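Pralton scraps its exit charge, and I've been doing some sums
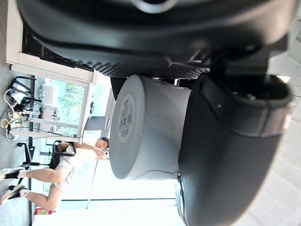

I've held the Pralton Income Fund for longer than I've had my present car, so when the letter landed in August I opened it standing up in the hall with my coat still on. I was expecting the usual thing (a new address for complaints, a page about cookies) and instead found that they're dropping the exit charge. All of it, for everybody, whether you've been in for a month or ten years!

If you don't hold this one, a bit of background. Pralton is a small fund house and the Income Fund is the only thing of theirs that most private investors have ever come across. It buys bonds, mainly the shorter sort issued by companies you'd call dull, and pays out four times a year. I like dull. What I never liked was the exit charge, a slice taken off whatever you withdrew if you'd put the money in less than three years before. Every new contribution started its own three-year clock, so those of us paying in monthly always had a chunk of our savings on the wrong side of the line. I once tried to work out my own position on the back of a gas bill and gave up.

Under the new rules you sell your units and you get the price on the day, full stop. The change covers units you already hold as well as new ones, which I had to read twice. I'd assumed there would be a cut-off with the old lot left to serve their time. There isn't one.

So where's the money coming from? Page two. The minimum for opening an account goes up to £3,000, and there's a new account fee of £23 a year, taken from the second quarterly payout. The annual management charge stays as it is. If you've got a regular payment set up you can carry on with it at whatever level you like, and people already in the fund don't have to top up to the new minimum.

I rang the helpline because I wanted to know what happens if the payout isn't big enough to cover the fee. It took a while to get through, but the chap I spoke to was very good and didn't read at me from a script. They sell a few units to make up the difference, he said, and it'll be shown as a separate line on the statement. He also told me that if you've got two accounts in the same name you can ask for them to be merged and pay one fee. That isn't in the letter anywhere, so if you're like me and opened a second one years ago for reasons you can no longer remember, give them a ring.

Now the sums. A flat fee is hardest on small holdings, there's no getting round it. If you've got £3,000 in there, £23 is a bit over three quarters of one per cent, every year, and that comes on top of the management charge. On a bond fund that's a real bite out of your income. On £30,000 it's less than a tenth of one per cent and you'd barely notice. The old exit charge worked the other way about: it cost nothing at all if you sat tight, and plenty if you needed your money in a hurry.

Which means the winners are people with decent-sized pots who like to move things about, and the losers are small savers who'd never have sold anyway. I'm somewhere in the middle. I've got enough in there that the fee won't hurt much, and I do like knowing I could get at it if the boiler went. But my niece has a little holding I talked her into, and for her I think it's a worse deal than before. I've told her so. She was nice about it.

Hedvig Midtbø, who runs the bond desk at Pralton, signed the letter, and she's put out a longer note on the investors' page as well. In it she says the charge "was designed for a time when people bought a fund once and forgot it" and that it had been putting off new money. I can believe the second part. She says the fund now has 527 separate holdings, up a good bit on the year before, and that none of them makes up a large share of the whole. She also says she doesn't expect a rush for the door when the charge goes, and that they've built up some extra cash in case she's wrong.

That last point is the one I'd keep an eye on. An exit charge is a nuisance, but it does slow people down. Take it away and everyone can leave on the same afternoon, and with bonds you can't always sell what you'd like to sell at the price you'd like to get. If a lot of holders go at once, the manager has to let go of the stuff that shifts easily, and whoever's left is sitting on the rest. I'm not saying it'll happen here! The short bonds help, because something is always about to be paid back. It's just that the old charge was doing a job, even if I grumbled about it for years, and I'd have liked the note to spend more than a paragraph on it.

Ruwan Munasinghe, whose income fund newsletter I've subscribed to since it was a stapled thing that came in the post, is keener than I am. He's moved Pralton up a notch on his list and calls the change overdue. He points out that the fund can pull out all the stops on paperwork now as well, with withdrawals going through in up to 85 hours, where the old forms could hang about for a fortnight while somebody worked out which of your units were under three years old. I'd forgotten about that. I had a withdrawal a while back that took so long I'd paid for the thing out of my current account by the time it arrived.

He does agree with me about small savers. His suggestion for anyone below the new minimum is to look at Galtdale, which runs a similar fund with no account fee and a slightly higher annual charge. I had a quick look at their page and it seems fair enough, though they only pay out twice a year, and if you're using the income for bills that might be a pain. Kanagaratnam do one too, but it goes in for much longer bonds, so it jumps about more when interest rates move. I had some of that in the past and didn't sleep brilliantly. Different animal, and I wouldn't swap one for the other just to dodge a fee.

A few of you have already written in to ask about tax. I'm not an adviser, and what follows is only how I understand it. Selling units is selling units, so dropping the charge doesn't alter how any gain is worked out, except that you'll be getting a touch more for them. If you hold the fund inside an ISA then you've nothing to report either way. If you hold it outside one, please don't sell and buy back in a flap just to tidy things up. Check first. The helpline won't give you tax advice (I did try).

The other thing people have asked is whether the fee applies if you hold the fund through a platform. It doesn't. It's only for accounts held directly with Pralton. I've got a friend who holds hers through Itby, and she's had no letter at all, only a line in her messages saying the exit charge has been removed. So platform customers get the nice half of the news without the other half, though of course they'll be paying the platform something already. If you're direct with a small pot, moving it across might be worth a look. Do ask whether your units can be transferred as they are, so you're not out of the market for a week while cheques fly about.

As for what I'm doing, I'm staying put. I've merged my two accounts, which took one phone call and one form, and I've cut my monthly payment a little and sent the difference to my cash savings, which I'd been meaning to do anyway. I'm leaving the payout going into my bank and not back into the fund. And I've helped my niece fill in a transfer request, so we'll see how quick these new withdrawals really are.

The new terms come in with the next quarterly statement. You don't need to do anything to have the exit charge removed, but if you want to merge accounts before the first fee is taken you need to get the form back to them before that statement is issued. The form is on the investors' page, down at the bottom under "Changing your details", where I'd never have thought of looking for it.

If you've had a different letter from mine, let me know in the comments. One reader says hers mentions a paper statement charge and I can't find a word about that in my copy.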